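Ticket: hot water keeps cutting out in the bathroom
Opened by: Sille Fogh
Boiler: Griltach combi, fitted by Nonby
Status: open

Hello again! I rang at 8 this morning and was asked to write everything down, so here goes. Since early December the hot tap in the bathroom runs fine for almost 30 seconds, then goes stone cold, then comes back when it feels like it. The kitchen tap is perfectly happy (same boiler, same pipes as far as I know). No error code on the display — it just sits there showing 60 as if all is well.

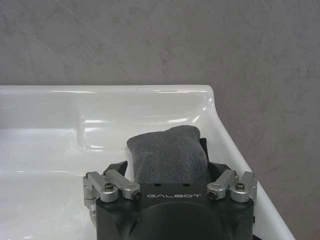
What I've tried so far, in order. Turned the boiler off at the wall and back on, no change. Topped up the pressure, which had dropped a bit, no change. Took the end off the tap and soaked it in vinegar overnight, and the flow is lovely now but it still goes cold. Then I turned the hot water down from 60 to 42 because someone on the Jalden forum swore by it, and that did help! For 2 days. Then back to the same old nonsense.

Update, evening: Mrs Baldursdóttir downstairs has the same model and says hers did this until they changed the flow sensor. Could it be that? She kept the old one in a drawer if your engineer wants a look. 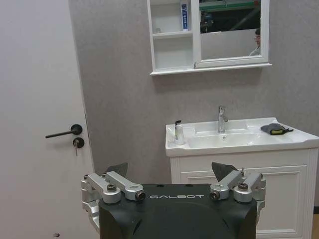

Bathroom, with the white door on the left.

I've put it back up to 60 for now. If I open the tap right up it behaves better than at a trickle — no idea if that's useful. Mornings are best for a visit, and please ring the bottom bell, the top one is dead.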